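小包蘸料到底替我们省了什么

我对火锅蘸料包一直有意见。意见攒了好几年，每年冬天往外冒一次，冒完了该买还是买。今年冒得特别厉害，起因是收拾厨房抽屉，从最里面掏出来一把，口味不一，年份也不一，有两包粘在了一起，撕开的时候带下来一层印刷的绿漆。我站在抽屉前面想，当初买它们的那个人，也就是我，究竟指望它们干什么。

先说省事。支持蘸料包的人第一句总是省事，撕开，挤出来，齐活。可是我认识的吃火锅的人里头，真正撕开就吃的没有几个。多数人的步骤是这样的：撕开，挤进碗里，嫌稠，兑一勺锅里的汤；嫌淡，找酱油；觉得不香，再去切葱花香菜，拍蒜；最后想起来还有半瓶韭菜花，得用掉。忙完这一圈，跟从一罐芝麻酱开始调，差的就是拿筷子搅的那两分钟。省下来的那点工夫，又全赔在跟那道锯齿封口较劲上了。

封口这个东西我单独说几句。袋子边上压一道齿，按道理哪个齿都能撕，实际上哪个齿都可能撕不开。手是干的时候还行。火锅开了，人已经上桌，手上有水有油，这时候你再撕一个试试。我见过用牙的，见过用吃肉的筷子捅的，也见过起身去找剪刀、回来发现毛肚已经老了的。我自己的经验是上桌之前全部剪好口子，立在一只杯子里。但既然要提前剪口子，要找杯子，要防着它倒，那我为什么不提前把酱调好呢？

我表姐不同意。她说你这是把一个人吃饭和一桌人吃饭混在一起说了。一个人吃，开一罐麻酱，吃两勺，剩下的上面浮一层油，下面硬得能立住勺子，放到明年这时候。小包就没有这个问题。这话我承认有道理，一个人住的那几年我也确实是靠小包过的冬。但她家是五口人，她家抽屉里的小包比我还多，所以这个道理她自己也没有用上。

再说味道。我不想装作舌头有多灵。蒙上眼睛，把小包的麻酱和馆子里的麻酱放在我面前，加了葱蒜香菜腐乳之后，我很可能分不出来。分不出来的原因就在那堆葱蒜香菜腐乳上。单吃小包，用手指头蘸一点放在嘴里，先是甜，然后是咸，花生的味道在前头走，芝麻的味道在后面跟着，跟得不太紧。很多包装正面画着一碗稠稠的酱，打着漩，旁边再来一片青菜，看上去很像刚从谁家的石磨底下接出来的。翻到背面看配料表，排在前面的是谁，各家不一样，有的老实，有的不太老实。我建议大家买之前翻一下背面，翻完再决定信不信正面那碗酱。

包装我也想多说一句。这几年市面上的小袋子越做越讲究了，毛笔字，印章，淡雅的底色，金边。一包抹在羊肉上的东西，穿得像一盒茶叶。我问过一个做包装的朋友，为什么火锅蘸料都往这个路子上走，他说红的太多了，货架上一片红，红的反而看不见。这个解释我信一半。另外一半我怀疑是因为字写得有古意，人就容易觉得里面的东西也是老方子。老方子是什么样的，其实谁家都不一样。我外婆的老方子里有白糖，而且放得不少，她从来没觉得这需要一枚印章来证明。 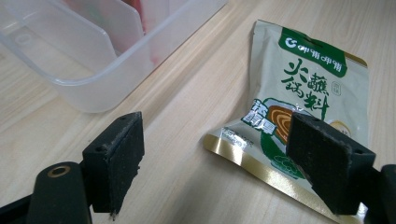
说到外婆，就得说调酱这个动作。她调麻酱，只往一个方向搅，水分好几次加，每次就一点点。酱先是变稠，稠得筷子都拖不动，小孩子在旁边看着以为坏了，她不理你，再加一点水，再搅，忽然就松开了，颜色也浅了。这个过程没有什么秘诀，谁都能学会，我七岁就能搅，搅得满桌子都是。现在网上有人把它说得很玄，顺时针逆时针吵成一片，还有人说水温差一度都不行。我两边都试过，没吃出区别。对手工的迷信和对包装的迷信，在我看来是一家子。

所以别误会，我没有要号召大家回去磨芝麻。我怀疑的是那个“省”字。一样东西号称替你省了时间，你得问它省下来的时间到哪里去了。我家吃一顿火锅，花时间的地方排下来是：洗菜，等人，等水开，抢最后一片肉，洗锅。调酱根本排不上号。在一顿饭最不费时间的环节上替我省时间，还要我为此在厨房里腾一个抽屉，这笔账我算不过来。

有一年我在国外住，那边的事情可以拿来做个对照。我住的地方附近有一家叫 Pradley 的小超市，最里面半个货架卖亚洲食品，蘸料包散着放在一只塑料筐里，一包一个价，29 克装，贵得我每次拿起来都要放下一回。合租的 Neusa Figueiredo 是头一次吃火锅，她把蘸料包当成汤底，直接挤进了锅里。我还没来得及喊，锅已经变成了棕色。那一锅后来大家都吃完了，味道不坏，就是碗里没得蘸。Neusa 后来很爱吃火锅，她的蘸料是酱油、柠檬汁加一种她从家里带来的辣椒，跟芝麻没有半点关系。我尝了，涮牛肉很好。从那以后我对“正宗蘸料”这四个字也开始起疑心。

同住的还有 Caroline Khaemba，她爱用花生酱，超市里抹面包的那一种，兑热水，加蒜和盐。她搅的手法和我外婆一模一样，一点一点加水，加到松开为止，可见这件事走到哪里都是同一个道理。抹面包的花生酱一大罐，吃完早饭吃火锅，没有一点浪费。那个冬天我们后来就不怎么买小包了，偶尔买一包，是我想家，要闻一闻那个韭菜花的味儿。

写到这里我得承认，小包有一样东西是罐子给不了的，就是它可以揣在口袋里。出差，坐火车，住的地方只有一只烧水壶，这种时候一小包麻酱能救一碗白水面。我也拿它拌过黄瓜，拌过凉皮，抹过馒头，蘸过煮土豆。最后这个特别推荐，土豆要煮到开花，趁热。从这个角度说，它在火锅以外的用处比在火锅上大。可惜袋子上印的总是火锅两个字，于是我们就把它和火锅锁在一起，平时想不起来，等到吃火锅了又嫌它不够好。抽屉里那一把就是这么来的。

还有一个来源是凑单。差七块钱包邮，凑什么？凑一包蘸料。买肉卷送蘸料，买丸子也送蘸料，点一回外卖火锅，口袋底下躺着好几包，备注里写了不要也照样躺着。这些东西进门的时候没有人觉得自己买了它，所以也没有人觉得自己有义务吃掉它。要扔又舍不得，毕竟是没开封的吃的。我母亲那一辈人尤其扔不下手，她的办法是过期了先不扔，放到“过期很久了”再扔，这中间有一段漫长的缓冲期，长短由她决定。

我跟她为这个吵过。我说过期了的芝麻酱会哈喇，她说没开封怎么会哈喇，我说油放久了开不开封都会变味，她就撕开一包让我闻。我闻了，确实没有哈喇，她赢了。但那一包撕都撕开了，当天又不吃火锅，只好拌了面，拌了面又嫌咸，加了半把菠菜，结果晚饭就这么解决了，两个人吃得还挺高兴。这个例子对我的论点没有什么帮助，我只是想起来了。

再讲一讲量。一包蘸料究竟是给几个人用的，我到现在没有搞清楚。按一人一包，饭量小的人碗底要剩一半，饭量大的人吃到下半场就得再撕一包，再撕的这一包多半剩下一大半。按两人一包，头一轮肉下去就见底。碗里的酱越涮越稀，汤水全带进去了，到后来那个碗里装的是什么很难说，总之不能叫酱。自己调就没有这个烦恼，一大盆搁在桌子中间，稀了添一勺稠的，咸了添一勺淡的，谁要谁舀。桌上因此多了一只盆，这是事实，地方小的桌子会挤。我家的桌子就小，一口锅、几盘菜、几只碗，胳膊肘已经要打架了。为了放那只盆，我们把豆腐请到了窗台上。

有人要说，你这么较真，一包蘸料才几个钱。钱是不多。我算过自己一冬天花在上面的，70 块，折合成两罐不错的纯芝麻酱还有找头。两罐芝麻酱可以吃到开春，能做火烧，能拌豇豆，能让冬天的早饭体面一点。七十块的小包吃完了什么样，请看上文那个抽屉。我说的是我自己家，别人家可能管得比我好，我见过把小包按口味插在盒子里、像卡片目录一样的人家，我很佩服，可我也注意到那只盒子是专门买的，还不便宜。

最让我起疑的是“一人一味”这个说法。卖蘸料的喜欢讲，麻酱的、海鲜的、香辣的、菌菇的，各吃各的，互不打扰。听上去很周到。可我记得火锅好玩的地方，有一大半就在蘸料上的互相打扰。你那碗里放了什么？给我蘸一下。怎么这么酸？你倒了多少醋？小时候家里吃火锅，我舅舅总要把自己调的那碗推给每一个人尝，尝了还必须表态，不表态他不撤手。他那碗难吃得很，蒜多得发苦，可是大家笑了一晚上。换成每人面前一个小袋子，谁也没有什么好推给别人的，推过去人家也只会说，哦，我这包跟你一样。

当然，这也可能是我上了年纪在那里怀旧。我外甥女就不买账，她说你们那时候是没得选，我现在有得选，我就喜欢每回都是一个味道，我不想赌舅爷爷的手艺。她讲得有理，我一时答不上来。味道稳定确实是个本事，我自己调十回有三回要出岔子，不是太稠就是腐乳放重了，出了岔子还嘴硬，说今天就是这个风味。

那么到底怎么办呢？我现在的做法很难看，两头都占一点。抽屉里留两包，管出差和半夜的面条，吃掉一包才许进一包。家里常备一罐纯芝麻酱，一瓶韭菜花，一块腐乳，香油是本来就有的。来人就调一盆，没有人来也调一小碗，当练手。外卖送的小包，当天晚上就决定它的去处，要么拌了，要么送给楼下爱要的那位邻居。执行到现在有两次破例，都是因为超市打折，我不打算在这里为自己辩护。

买小包的朋友，我也只劝一件事：先单吃一口，什么都别加。好吃，就大大方方接着买，那是它自己的本事，不用靠我抽屉里的葱蒜去成全。要是非得往里加五样东西才咽得下去，那你其实一直在自己调酱，只是每次都多花了一份袋子的钱。

羊肉我这边已经化上了，今晚调酱归我外甥女，她说她要放番茄酱。

最后更新：2020年1月12日

读者留言

灶台边的老陈：番茄酱那个请务必写后续。另外土豆蘸麻酱我试了，煮到开花是对的，不开花挂不住酱。

小雪初晴：作者没在宿舍住过吧？我们六个人一口小锅，哪来的地方放盆，哪来的葱花香菜。小包就是命。不过锯齿撕不开这一段我举双手同意，我都是用指甲刀。

Henach：在外面住过的人看到“一包一个价”心里一紧。我们这边也是散着卖，过年前还涨价。花生酱加蒜的办法收下了，盐放多少？

二两麻酱：搅的方向确实没区别，我做早点的，天天搅。水要少量多次，这个比什么都要紧。还有一条，纯芝麻酱也要看配料表，罐子上写着芝麻酱三个字，里头掺花生的多了去了，别光盯着小包骂。

不吃香菜的人：通篇四处放香菜，差评。文章还行。

联系我们 | 投稿须知 | 版权归作者所有，转载请先来信 | 返回顶部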